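# Block grant formula and the new internal allocation model at Grollton

**tarn_ledger**

Has anyone outside the finance office read the whole of the allocation paper that went to Senate in January? I have been through it twice and would like to check my reading of section 4 before our faculty board meets.

As I understand it, the university stops passing teaching income to faculties by historic share and moves to a weighted headcount. Each student is multiplied by a subject band, then by a completion factor taken from the previous year. The central levy comes off before the weighting is applied. My faculty has 982 students on the books and 589 of those are in the lowest band, so the order of operations matters to us a good deal.

The paper calls this "devolved budgeting". Faculties would hold their own surplus up to 5 per cent of income and hand back the rest.

**oblique_registrar**

Your reading of the levy is correct. Table 3 is the place to look, as the prose in section 4 is loose about it.

I would question the word devolved. A faculty may move money between lines but may not open or close a post without sign-off from the centre. Pay is most of the budget. What is left to move is travel, consumables and part-time teaching. Deans get the responsibility for a deficit and very little of the means to avoid one.

**hm_brastix**

I was at Brastix when it brought in a near-identical model, and I think the above is too gloomy. Before it, the faculty share was settled in a meeting between the dean and the vice-chancellor, with no written basis. After it, we could at least work out our own allocation in a spreadsheet and dispute it line by line. We did, and got two bands corrected.

Post control stayed with the centre for the first few years and was then relaxed for fixed-term contracts. A formula you can see is an improvement on a bargain you can't.

**tarn_ledger**

Did the bands follow cost or price? Ours are said to follow cost, but the cost data are from a survey that predates the merger.

**hm_brastix**

Price, in effect. The official line was cost. The bands moved when the fee cap moved.

**wiriya_pt**

Comparative note, since the paper cites the Thai autonomous universities as a precedent. I wrote my dissertation on them and the citation is not a good fit. Vichien Saengthong's working paper on Wiriya is the source they give. What he describes is a change of legal status: staff leave the civil service, the council sets its own pay scales, and the state grant arrives as a lump sum. Internal allocation is dealt with in a short appendix, and his finding there is that the old departmental shares survived almost intact for several budget rounds.

So the case shows that legal autonomy and internal redistribution can come apart. The Senate paper uses it to claim that one brings the other.

**oblique_registrar**

Useful, thank you. Does he say why the shares survived?

**wiriya_pt**

He gives two reasons. The council was made up largely of the same people who had sat on the previous body, and the transition agreement protected existing units from cuts above a set level. He treats the second as the stronger. I am less sure. The protection lapsed and the shares still did not move much.

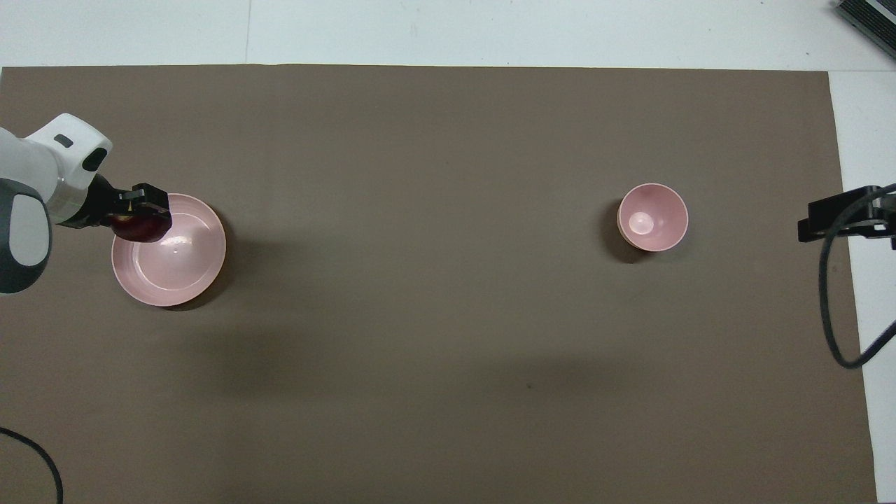 **lamby_eng**

Engineering view, for balance. Our objection is to the way capital is handled. Teaching equipment is to be charged to the faculty as an annual rent to the centre, calculated on replacement value, with no allowance for how many students use it. A tensile testing rig attracts the same rent whether one module uses it or six. A lecture theatre is charged by the hour. The two rules pull in opposite directions, and a department acting on the incentives would teach materials testing on slides in the lecture theatre at off-peak times.

I raised this in the consultation. The reply said that it would be "kept under review".

**hm_brastix**

We had the rent too. The fix was a shared equipment pool at Lamby campus, charged by booked session. It needed a technician post and the argument over who paid for the technician took longer than the rest of the scheme.

**lamby_eng**

I am at Lamby. The pool here excludes anything bought with research money, so most of what we would want to book is outside it. On paper it works well.

**quorum_sensing**

Isn't all this secondary? The purpose of the model is to make subject closures look like arithmetic. A department falls below the line, the formula reports a deficit, and there is no decision for anyone to oppose. I have seen the same paper with three different university crests on it.

**hm_brastix**

No department closed at Brastix in the period I was there. One merged, and that had been planned before the model.

**quorum_sensing**

Recruitment was rising in that period. Try it with falling numbers.

**hm_brastix**

Fair. I can't answer that from our figures.

**oblique_registrar**

I would separate the two claims. That the model can be used to justify closures is plainly true. That it was designed for that purpose needs evidence, and the papers I have seen are mainly concerned with the audit finding on cross-subsidy. The practical point for the faculty board is the floor. Is there a clause limiting year-on-year loss?

**tarn_ledger**

There is. Annex B: no faculty loses more than 20 per cent of its previous allocation in the first year. Nothing is said about the second. I have also now put our numbers through with the levy taken after the weighting, and we do noticeably better. I will ask for both versions to be shown side by side.

**wiriya_pt**

Ask also whether the floor is in cash or real terms. The transition agreement at Wiriya was in cash and inflation did part of the work.

**oblique_registrar**

And whether the completion factor counts transfers out as non-completion. At present our returns do. A faculty with a foundation year loses on that twice, once when the student moves and again in the following year's weighting.

**tarn_ledger**

Both added to the list. The board papers close at noon tomorrow, so if anyone has the earlier draft of Table 3, please send it by message. The version on the intranet has had the footnotes removed.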